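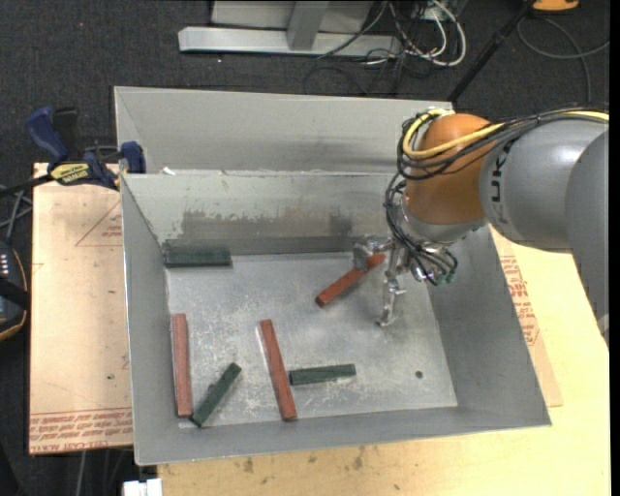 Red and green blocks in a gray metal bin, floor well scratched.

I have come to distrust the tidy bin. My neighbor Efren Tolentino keeps one in his garage, a divided affair with 55 compartments, and he can never find a thing in it. He knows that every screw has a home. He just can't remember the address.

Give me the plain open box. You toss the blocks in, they land every which way, and when you want a green one you look down and there it is, lying next to a red one, neither the worse for the company. Sorting by color is a fine hobby for a wet Monday, but it does nothing for the blocks.

Faisal Awan, who sold me a labeling machine and has strong feelings about it, calls this laziness. Maybe so. I used his machine for three weeks. I labeled the drawers, then the shelf over the drawers, and then — I was alone in the house — the box where I keep the labels.

I'd also say a word for metal. A bin with a scuffed floor asks very little of you. Drop something in it and you have added a scratch to the others, and dinner is still at six. Those clear plastic tubs want to be admired, and stacked, and matched with their lids. I own a good many tubs. I own three lids.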